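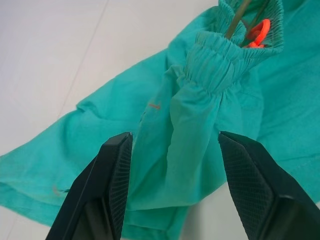
Teal one, elastic waist, laid out on the pale surface.

Plutlow folding set -- README

Pictures and notes on folding light clothes at home. Mostly bottoms with an elastic waist, as those are the ones everyone folds differently. Started in March by Dede Amegashie and Akua Dogbe, tidied up since by me (Ekua).

What's in it
- 14 garments, one folder each
- 2 folding styles per garment: "flat" and "thirds"
- notes.txt in each folder, who folded it and anything odd

Labels
waist -- the gathered part. Ruched elastic never lies flat, so label it bunched if it's bunched, don't guess where it would sit
leg -- one broad panel counts as leg even with wrinkles in it
hem -- folded edge still counts
other -- anything that isn't cloth. Orange-red plastic, thin sticks, hangers, clips. If you can't tell what it is put "other" and move on
colour -- plain words please. Teal, not "sea mist"

Shorts or trousers? If you can't see the length, use "bottoms". Philomena had been putting "shorts" for all of them, I've changed most back but probaly not all.

Known problems
- 2 folders have the flat and thirds pictures swapped. Not fixed yet
- creases: Mohammed-Awal marks every one, Akua only the big ones. Don't compare creases between folders
- inside of the waistband is sometimes labelled waist and sometimes left blank
- joins in the surface underneath got marked as seams in a few early ones. Seam means sewn, on the garment

To do
- long sleeves (Akua has a pile ready)
- agree on wether pockets get thier own label
- rename the folders, spaces in the names break the list script

Corrections to Ekua, with the folder name in the subject line.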